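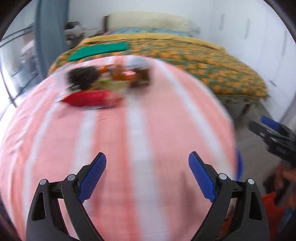
Hand-held gripper checklist, bedroom tasks
Gorodard house, July 25, 2018

Finger pads, both grippers: OK. Blue pads are seated flat and the texture still bites. I rubbed them down with a damp cloth anyway (old habit).

Pivot caps: OK. I pressed every one with my thumb and none of them wobble.

Linkage arms: OK, no cracks. Look inside the triangular cut-outs too, lint loves it in there!

Open and close, 200 cycles each: PASS on the left. The right one got a bit sticky toward the end, so I've put it down for grease before the next Pondusetti session.

Lens: CLEAN. Please wipe it before you start, not halfway through like I did.

Walking space between beds and wardrobe: OK. Wardrobe doors stay shut while you're demonstrating.

Bedding: OK. Striped sheet on one bed, flowered spread on the other. Watch the spread where it hangs down at the side, I've caught my foot in one of those before.

Speed of hands: NEEDS WORK. Mine, I mean. I rush between grabs and the picture smears, and the robot can't learn much from a smear. Slow down, pause, then close the fingers.

Curtain: leave it as is for the whole session so the light stays the same.

Demos logged so far: 3,553. Wrists: tired. Take a break every 2 hours, please, I'm serious about that one.

Next full check: November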